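The Armchair at the End of the Lead

Every sitting room has a good seat, and for the past decade or so the good seat has been whichever one the charger reaches.
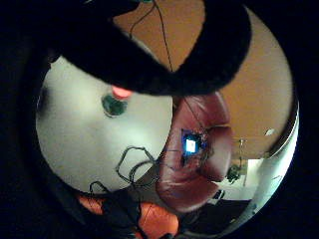

When my aunt bought her first recliner, she spent a whole November going round showrooms, sitting down and getting up again with her handbag on her knees. She wanted to know about springs. She wanted to know whether the arms would take a cup and saucer. When I went looking for mine I asked the man about the springs too, out of loyalty, and then got down on the carpet to see how close the thing could stand to a wall socket. I wanted leather, reddish-brown, with the sort of puffed-up, shiny cushioning that suggests a solicitor's waiting room or the first-class lounge of a ferry. Against an ochre wall a chair like that looks very grand indeed, right up until there is a small screen glowing blue-white in the middle of it and a black cable lying in a loop nearby, at which point it looks like what it is, a place where a grown adult watches clips of other people restoring lawnmowers.

I don't say this to be rude about the chair. I am fond of the chair. It is the third I have owned and the only one that guests fight over, and they fight over it with their phones at nine per cent.

Kevin Grajales has been repairing and re-covering armchairs in Rostport for long enough to have views on all this. His workshop sits behind a tile merchant's, and on the morning I called he had four chairs upside down and was eating a pasty over a fifth. He reckons he can tell how a household lives from where the leather has gone.

"It used to be the head," he said. "Hair oil, mostly. Then for years it was the left arm, because of the remote. Now it's the right arm, on the inside, where they wedge the phone."

The wedge is ruinous, apparently. A phone pushed down between cushion and arm works at the stitching every time it is fished out, and the lead, which follows it down, saws gently at the piping. Kevin keeps a biscuit tin of what he has recovered from the depths: pens, a denture, a great many plugs, and a quantity of foreign coins that he says nobody has ever rung up to claim. He once found a lead which had been down there so long that the owners had bought two more.

The furniture trade has noticed, in its fashion. Omik will sell you an armchair with a charging socket let into the side, under a little flap, and the one I tried was perfectly comfortable and had to be plugged into the wall itself, so that you had swapped a thin cable for a fat one. Plodex makes a weighted leather strap that hangs over the arm and grips your lead for you. It looks like something for restraining a falcon. Cuadros goes further and offers a reading chair with no electrics whatsoever for £2,653, and the brochure is very proud of their absence. I already have a chair with no electrics whatsoever. It's in the garage and it's made of canvas.

At the other end of the market there is the adhesive clip, 99 pence for one, which sticks to the skirting board and holds your cable up off the floor until the first warm evening. I bought several. I have since found them attached to a sock, the hoover and, for most of one dinner, my elbow.

What none of these people can sell you is tidiness, though they all use the word. A lead has one natural position, which is a loose coil on the nearest surface, and it will get back to it however you leave it. I have wound mine round my hand the way sailors do. I have used the little twist of wire off the bread. By ten at night there it is again, in its loop, with one end heading for the floor.

Kevin's advice, for what it's worth, is to leave it alone. Put the chair where the light is good and the wall behind it is a colour you like, let the cable go where it wants, and stop poking the phone down the side. He charges about £700 to re-cover an armchair like mine and he'd sooner not do it twice. He also recommends a saddle soap, used sparingly, and a dry cloth on the bits where the shine is, and he was very firm that the cloth should not be the one I use on the kettle.

I asked him what he sits in at home. A dining chair, he said, with a hard back. I asked where he charges his phone.

"In the van."

My aunt, meanwhile, still has her recliner. She has had it moved once, from the window to the far side of the fireplace, and it took two of us and a certain amount of language. She said it was to get out of the draught. There's a double socket behind it now, and a tablet on the arm where the cup and saucer used to go, and last time I visited I was given the pouffe.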